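# Buying a first arm for a small packing shop - sim first or just order it?

**Kerubo Mwakyusa**, 2022-05-15

So I run a little fruit box business out of Liltunton and I've finally talked myself into looking at a robot arm for the sorting bench. One arm, one gripper, apples to begin with. I've been doing the planning in simulation for a few evenings now, with an apple and a bullseye as the drop spot, and I'm having way more fun than I should be!

My trouble is the money. I have two quotes. Hurnier wants a deposit now and the rest in June, and they throw in a basic gripper. Wondunel is cheaper for the arm, but then everything is extra (the mount, the cable set, the software seat at $99 a month). I had a number in my head for the whole project and both of them are already past it.
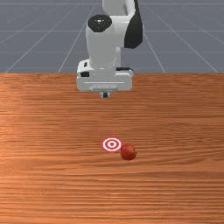 I also haven't budgeted a cent for the table, and I'm starting to think I should have. The bench I've got wobbles when you lean on it. Do I sort that out first? And is it silly to keep paying for sim time when I could put the cash toward the real thing?

---

**benchdog_tess**

Not silly at all. We stayed in sim for four months and it saved us from buying an arm with too short a reach. Move your drop spot to the far corners of the table and see if the arm still gets there comfortably - if it doesn't, you want the next size up, and you want to know that before the deposit goes in.

On the table, yes, fix it first. We paid $1,621 for a welded stand and I grumbled the whole way home, but our old bench shook so badly the picks drifted all day. Also ask Wondunel if the software seat can be paused. Ours could be, but we had to ask, and it wasn't on the quote.

One more thing, real apples bruise. Set some money aside for soft finger pads, and a second set too. I'd check what that "basic gripper" from Hurnier comes with before you count it as a saving.

---

**Šindelář**

get the hurnier. had mine two years no problems

---

**oldcrate**

I'd go with Tess on most of that, though $1,621 sounds steep to me. I bolted my bench to the wall and added a steel plate for $232, and it's been fine for light stuff. Depends how fast you want to run it. Do get the freight in writing, mine came as a separate bill and I was pretty sore about it.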